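Ticket 2418: Wrist detector drops the cup class after planner restart
Project: Ornutach
Component: perception / grasp planner bridge
Status: open
Reported by: Erzsébet Csizmadia
Opened: 26/08/2022

After a planner restart the detector node keeps publishing, but cup detections stop reaching the grasp queue. Plate and spoon come through as normal. Restarting the bridge clears it until the next planner restart.

Log from the bridge:
WARN stale transform, wrist_cam to base, age 1781 ms
WARN candidate rejected, class=cup

The age limit is 70 ms. Raised it to 2418 ms as a test and the cups came back, but grasp poses were offset towards the rack. 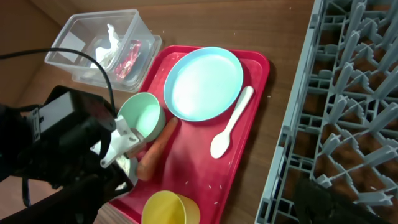
The green and yellow cups on the red tray are both labelled cup in the class map, so a missing label is ruled out. The bridge caches the transform by class and doesn't flush it on reconnect. The cache code hasn't changed since March.

Next: flush the cache on reconnect, put the limit back to 70 ms, rerun with 2 planner restarts. Patch is on the Windum branch, needs review.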